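We use cookies to remember your settings and to see which help pages are read most. Accept all | Manage preferences

Ticket: Table timer slow and stopping
Product: Stastora small dial timer, white
Opened by: Rhonda Leclerc, Ollmont
Opened: 27/05/2023
Status: Closed

Reported problem

The timer is losing time. Set to a long run it finishes late, and twice it has stopped part way and had to be tapped before it would carry on. It is one of a batch we bought from Vondadus in December. The others from the same box are fine. This one has lived on the oak-coloured table at the window-print end of the room since it came out of its packing.

It has not been dropped as far as I know. The battery was changed last week and it made no difference. The old one went in the recycling, so I can't say what state it was in.

Could someone tell me whether this is worth repairing or whether I should send it back?

Reply from Vondadus support

Thank you for the details. Please don't send it back yet. Most slow timers that reach us have one of three things wrong: a poor battery contact, a dial that rubs on its rim, or something near the timer that upsets it. All of these can be checked without opening the case.

Please tell us:
- what kind of surface it stands on, and whether it stands straight
- what is near it on the table, mains items especially
- how late it is over a set run, in seconds

Use a phone or a wall clock for the comparison and start both together. A run of 600 seconds is long enough to show a fault.

Reply from Rhonda Leclerc

The table is wood, rectangular, with a plain light top. There are faint grey tape lines on it marking out a rectangle, and the timer usually goes inside those. It stands upright on its own base. The floor under the table is grey carpet.

At the back left corner there is a small white block with dark outlets. I hadn't thought of that as near, but it is on the same table. The cardboard box on the floor is to the left and doesn't touch the table.

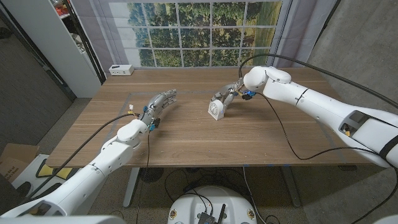
Step 1: Timed run in the usual place

Ran it against my phone for 600 seconds. The timer came in 14 seconds late. Ran it again and it was late by nearly the same amount. It did not stop either time.

Step 2: Timed run away from the outlets

Moved the timer to a shelf on the tall white unit, well away from anything plugged in. Same run, same battery. Late again, and by the same amount as far as I could judge. I think that rules out the mains block.

Step 3: Battery contact

Took the cover off the back. The spring end looked dull compared with one of the good timers. Rubbed it with a dry cloth, then with a pencil rubber, and wiped off the bits. Bent the spring out very slightly so it presses harder. Put the same battery back in.

Ran it again. Four seconds late. Better, but still not right, and the good timer next to it was level with my phone.

Reply from Vondadus support

That is a useful result. The contact was part of the trouble and probably explains the stopping. What is left sounds like the dial.

Hold the timer by its sides with the face towards you and turn the dial slowly through a full circle. If it feels tight at one point, make a pencil mark on the rim there. Don't press on the middle of the face while you turn it, and don't use oil. Oil gets under the face and collects dust.

Step 4: Dial

There is a tight spot low down on the right. I had been picking the timer up by the face to move it about, and so has everybody else here. Marked the place, then ran the edge of a piece of thin card round the gap. A small curl of clear film came out. I take it to be left over from the packing.

The dial now turns evenly all the way round.

Step 5: Repeat runs

Three runs of 600 seconds, in the usual place inside the tape. Level with the phone on the first and third. One second late on the second, which could have been my thumb.

Left it going on and off through the following week, 168 hours from the first run to the last. It did not stop.

Reply from Vondadus support

One second is within what we would expect. We will note the film against that batch. Please check the rest of the box for the same thing when you have time, and keep the order number (ends Araújo/200) in case another one goes slow.

Closing note from Rhonda Leclerc

Checked the rest of the box. One other had a bit of film showing at the rim and I pulled it out with tweezers. It was keeping time anyway. I have asked people to lift the timers by the sides. Happy for this to be closed.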